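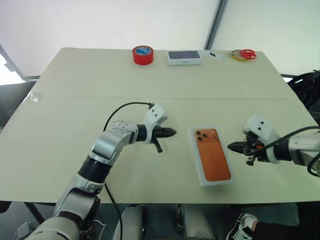 4.2 Where the supplies live

11 min read

The first thing we learned about packing tables is that people care about them a great deal. We had expected to spend our interviews on boxes and padding, and instead we kept hearing about the tape. Where it goes, who moved it, why it was over there last week. All 11 of the packers we interviewed brought up tape before we asked, and most of them had a firm view on the scissors too. We were delighted by this, and it changed the rest of the study.

Our notes cover 136 packing sessions across the Cundon and Ritchie sites, all of them with small goods: phone boxes, chargers, cases, and the odd watch. Goods of this size are a pleasure to study. They fit in two hands, they have clean edges, and the whole job takes place on one tabletop, so an observer can follow it without walking anywhere. They also show up bad habits quickly. A large carton pushes the clutter out of its way when it lands on the table. A phone box just joins the clutter.

We sorted the layouts into 4 kinds, which the packers helped us name: the shelf, the fan, the corner, and the pile. The fan spreads supplies in an arc around the working spot. The corner puts everything on the side of the strong hand. The pile needs no explanation, and we saw some wonderful ones. The rest of this section is mostly concerned with the shelf, the layout we found hardest to see at first and ended up liking best.

In a shelf layout, supplies stand in a line along the far edge of the table, as if there were a real shelf there. The near half is kept for the item being handled. Nothing else is supposed to cross over. Packers who used it talked about "front" and "back" in the way one talks about rooms in a house, and one of them at Ritchie told us she could feel it in her shoulders when a roll of tape had crept into the front.

Figure 3 gives a small version of the shelf. The red tape is at the left end of the far row, with a second, white box next to it, then a small piece of white paper, and at the right the red-handled scissors on top of the roll of yellow tape. The orange phone box has the middle of the table to itself. With so few things out, the idea is very easy to grasp, and for that reason we used the same arrangement when explaining the four kinds to new observers.
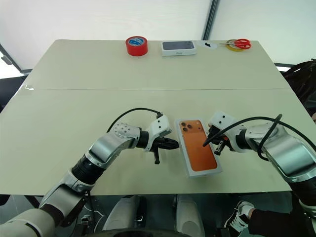 Two points about the shelf deserve more room. The first is the pairing of scissors and tape. In our coding scheme we had treated these as separate tools with separate homes, and for the first week of March our observers dutifully logged them that way. Jean McIver then pointed out that in many sessions they were stored as a stack, scissors on the roll, and that our sheets had no box for it. We added one and went back over the early notes. The stack appeared in every kind of layout, the pile included!

We find the stack very clever. Scissors lying flat on a smooth tabletop are surprisingly awkward to pick up, as the handles sit low and the fingers have to be worked under them. Resting on a roll, the handles are lifted clear. The cost is that the tape can't be taken without first dealing with the scissors. Packers at Cundon saw this as no cost at all when the tape underneath was a color they seldom used. Those who switched between colors all day disliked it, and a few were quite fierce on the subject.

The second point is the use of tape color. Dideo, whose packing room at Cundon was our first site, asks its staff to mark parcels by color so they can be sorted at a glance. Ritchie has no such rule, but its packers had drifted into one of their own, and it didn't agree from one table to the next. Red might mean "fragile" to one person and "goes out today" to the person beside her. As long as everyone packed at their own table this did no harm. When tables were shared, the two rolls were placed at opposite ends of the row, and we came to read that gap as a kind of label. Left end, right end - the packers said these words far more often than they said the colors.

Paper was the item we had thought about least. Small slips turned up in the back row again and again: order numbers, a reminder, a torn corner with a tick on it. They were rarely on the sheet of supplies that a site manager gave us, and they were rarely missing from the table. Zohreh Shahbazi began keeping a separate log of them and has found enough to fill a paper of her own (Shahbazi, in preparation). For the present study we note only that a slip in a shelf layout nearly always had neighbors on both sides. Packers put it between other things so that it would be seen when they reached for those things.

We should be plain about what the shelf does badly. It asks for a long reach on a deep table, and the shorter packers in our group had a real complaint here. At Omach, the site we visited for 3 pilot days before the main study, the tables were so deep that the far edge had become a place for lost property. A shelf could not have worked there, and the packers used corners. The layout also depends on finished boxes leaving promptly. A box that has been packed but has nowhere to go tends to be parked in the back row, where it takes up a supply's place, and by the afternoon the row is half tools and half parcels. Several packers called this "the shelf filling up," and their fix was to clear it before lunch.

Still, when we offered the packers a free choice at the end of the study, the shelf drew the warmest comments. They liked having a bare patch to set a box down on, and they liked finding the tape without looking. We have since rearranged our own desks. The next section turns from where supplies are kept to the order in which they are picked up, beginning with the red tape.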